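Mixed dishes on one table, do you match anything?

skerno_shelf
Posts: 400
We moved in March and I got rid of the boxed dinner set, the Evel one, because we were down to 2 dinner plates without chips. Since then I've been buying odd pieces at the thrift store. My sister thinks it looks like a yard sale. Do you keep to a color, a size, anything? Or just put out what's clean?

Bergeron
Posts: 2,907
One color has to repeat. Doesn't matter which. If there's blue on one plate there should be blue somewhere else on the table. Patterned plates are fine as long as you keep them to one per setting.

pantry_door
I don't go by color at all. I go by whether they stack. I had a lovely square plate that wouldn't sit on anything and it took up half a shelf until I gave it away.

Bergeron
Stacking is a cupboard problem. The question was about the table.

pantry_door
The dishes spend almost all their time in the cupboard.

skerno_shelf
Cupboard is fine for now, it's the table I'm stuck on. I like a bowl on a plate for soup, but two different patterns together looks messy to me.

kurberg_kitchen
Plain bowl on the patterned plate. You still get the rim showing around it. I'd also put divided plates on a cloth or a placemat, they look a bit like cafeteria ones on bare wood.

skerno_shelf
OK, tried that this Saturday. Pink bowl with the navy lattice plate, orange divided plate on the striped towel, and the big white one with the green rim next to them.
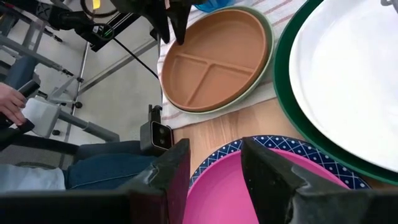
Re: Mixed dishes on one table

Bergeron
The navy and pink work. I'd take the orange one away. It has a pale green edge and the big plate has a dark green one, and those are two different greens.

kurberg_kitchen
Disagree, I'd keep the orange. The stripes in the towel are a reddish brown and it goes with that. If anything has to go it's the big white one, it needs more space than the others.

pantry_door
Keep all of it. Does the bowl fit inside the divided plate when you put them away?

skerno_shelf
Haven't tried. The ribs would probably get in the way. I think I'll keep the orange one for lunches and use the green rim plate for serving. Still want a second navy one if I can find it.

Bergeron
Look for plain navy before you go hunting for the same pattern. It's a lot easier to find.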